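Signing in with someone else's button

I switched my little recipe site over to one of those "sign in with" buttons last month, and I'm still not convinced I did myself a favour. Sudora, who make the one I picked, say it takes 11 minutes. It took me until well past midnight, with a cold cup of tea and a lot of muttering.

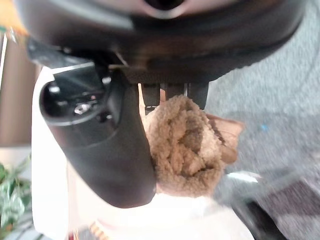
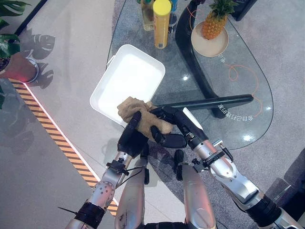

The sales pitch goes like this: people hate making up passwords, so let a bigger company look after that part and your visitors will come flooding in. Maybe. What the pitch leaves out is the settings page. Sudora's has 13 tabs, and two of them are called Access. One Access is for the people who run the site and the other is for the people who visit it, and I only worked that out after locking myself out of the first one. By then the whole job felt like that crumpled brown cloth half hanging over the edge of the white basin, with two hands on it and folds going every which way. I'd tug at one corner (the return address, say) and something would bunch up at the other end.

The return address deserves its own moan. You have to tell Sudora exactly where to send people after they've signed in. I typed mine with a slash at the end, my site sent it without one, and the error said "Request could not be completed". Which request? Completed by whom? I pasted it into the help forum and got a link to the same help page I'd been reading all evening.

Lamisi Asante, who built the Tarthorpe allotment society's site and has far more patience than me, had warned me about the slash. I'd nodded and forgotten. She uses Bodin, and swears it's better. I had a look at her screen and it seemed to be the same muddle in a nicer green.

Then there's the matter of what you're asking your visitors for. By default the button asks for name, email address, profile picture and "basic activity". I run a site about soup. I don't want anyone's basic activity, and I couldn't find a plain sentence anywhere saying what it covers. I unticked it. A yellow banner now tells me my setup is "incomplete" every time I log in, and I can't find a way of making it go away.

Has it brought in more people? I have 200 members, give or take none, because the number hasn't moved. A few existing ones have used the button. One wrote to ask if the old way still worked, as she didn't like the look of the new one, and I told her yes, it does, and it will stay.

I did look at Ridia as well, which you run on your own server. The instructions begin by assuming you already know what a realm is. I closed the tab.

So the button stays for now, under the ordinary login form and a bit smaller than Sudora would like. I've written the secret key's renewal month – August – on the kitchen calendar, as I don't trust the reminder email to turn up.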